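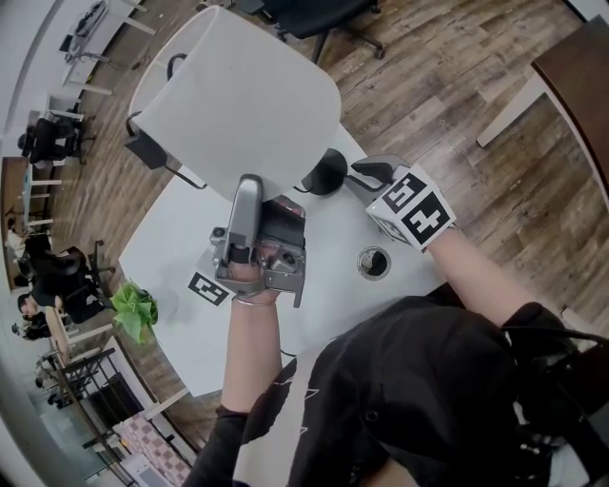

Pamar Footage Library - Licensing & Collections Desk

Relura Home & Workshop Collection
Stock footage, 16 mm and Super 8 transfers, Canada and Australia, mostly 1950s to 70s

2,269 clips. Over 1,000 in colour, the rest black and white. 244 have original sound, everything else is silent so bring your own music.

What's in it
Kitchens, sheds, back lawns, school fairs, trams, a lot of caravans. Dads with new mowers. A long run of shop window displays at Christmas. Sponsored shorts too, including the whole Brirora Dairy set (milk bottling, delivery carts, kids drinking milk very seriously). Industrial stuff is thin. If you're after factories try the Fiore reels, separate licence, same desk.

Not included: newsreels, anything with broadcast music on it, sports finals. We get asked. No.

Formats
ProRes 422 HQ, 2K scan, 4:3. No cropping, no sharpening, dust left in unless you ask. H.264 previews with timecode burned in. 4K rescans on request for the 16 mm only, the Super 8 doesn't gain anything from it.

Some Brirora reels have gone pink. Graded and ungraded versions both supplied, pick whichever you like. The graded ones are better for telly.

Price
Single clip, web and classroom use: $45
Single clip, broadcast or festival: ask
Full collection on drive: ask, and tell us how many people will be using it
Students: half price on web use, send proof of enrolement with the order

GST added at checkout. Sales are final once the master file has been downloaded, so please look at the preview first. All the way through. Splices and end flares are noted in the log but not every scratch.

Searching
Each clip has a short log line, decade, place if known, and shot size. Dates are off the can or the leader, and where there wasn't one we've put "circa". Spelling of place names is as written on the can. Try both grey and gray, the older logs are a mix. Keyword search is slow in the mornings, works better after 2 pm for whatever reason.

Credit
"Courtesy Pamar Footage Library, Relura Collection". End credits is fine. For web use put it in the caption or the description box.

Clearances
We license the footage. We don't clear faces, trademarks or private houses, thats on the production. Paperwork for the Brirora shorts comes with the clip as a PDF.

Delivery
Previews straight away. Masters by download link, usually same day if ordered before noon. Link stays live two weeks. Drives go by courier, signature needed, no PO boxes.

New in June
Another batch of Super 8 from the coast, beaches and a surf carnival, still being logged. Rough list available by email, quote the collection name in the subject line please.

Order form and rate card at the licensing desk page.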